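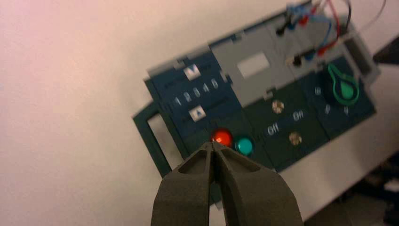

Re: Tundora port access deal, should we walk?

gumleaf_61
So the government's had the defence access agreement "under review" since October and now there's talk of tearing it up and signing with the other side. Thoughts? I grew up near Skillow and half my street worked on the wharf, so I'm not neutral.

harbourmaster
Tear it up. We get 55 million a year and they get a deepwater port, their own courts and no inspections. My neighbour's rates went up more than that, proportionally – I'm only half kidding.

Flesteck Fan
mate the base is 800 jobs. who's replacing those? the new lot haven't put a single number on paper

harbourmaster
They were 800 jobs when it opened. Read the annex, most of the labour gets flown in now.

flatwhite_please
I did read the annex, all 157 pages of it, and you're both a bit off. The job figure includes contractors at Flesteck, so it's hard to compare. What worries me is clause 61. If we cancel early we pay for the clean-up ourselves, fuel tanks and all.

gumleaf_61
Wait, really? I thought the Domański report said the clean-up was on them.

flatwhite_please
Only if it runs to full term. Page 40-something, I'll dig it out after tea.

Flesteck Fan
so we'd pay to kick them out and then hand the keys to someone else. brilliant

harbourmaster
Or hand them to no one! Why does it have to be one or the other? I'd rather have an empty port and a fishing fleet.

gumleaf_61
I'd love that too, but I can't see who pays for the patrol boats. Has anyone written to their local member yet? Mine sent back a form letter about roads.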